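Floltorach drinks-serving kit — worth hiring for an open evening?

Asked September 29, 2018

We've got 500 people coming through in October and I've been quoted for the Floltorach two-armed setup. Has anyone had one? I don't want a queue out of the door.

Azlan Hutapea

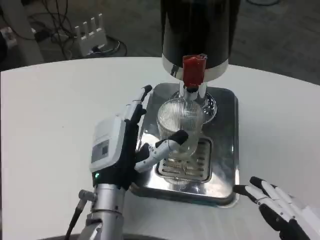

I'd also like to know if it needs its own socket, as ours are hopeless.

Answer 1

We tried it for 3 days. 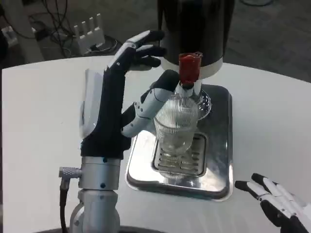

Speed is the weak spot, so I'd keep the menu tiny. Ask what glasses they'll bring too — I'd stick to ribbed ones like the tumbler on the drip grate, as my plain ones felt slippery. Allow 20 minutes to set up.
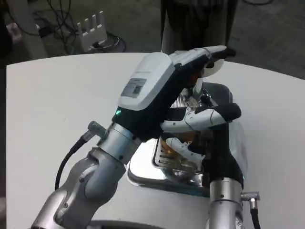 Kalley: Santoso do a cheaper one but support is dreadful. Get the Floltorach.

Answer 2

Great fun, I'd have it again!

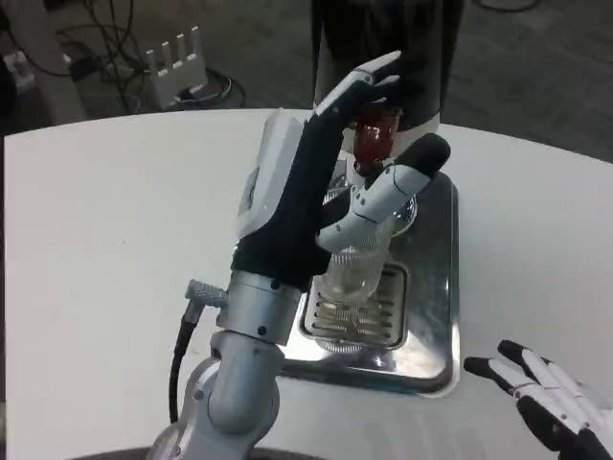
Do get the hire terms in writing, we had a row over breakages. Small parts want watching as well — little things like that red cup between the fingers and thumb are easily lost, so ask for spares.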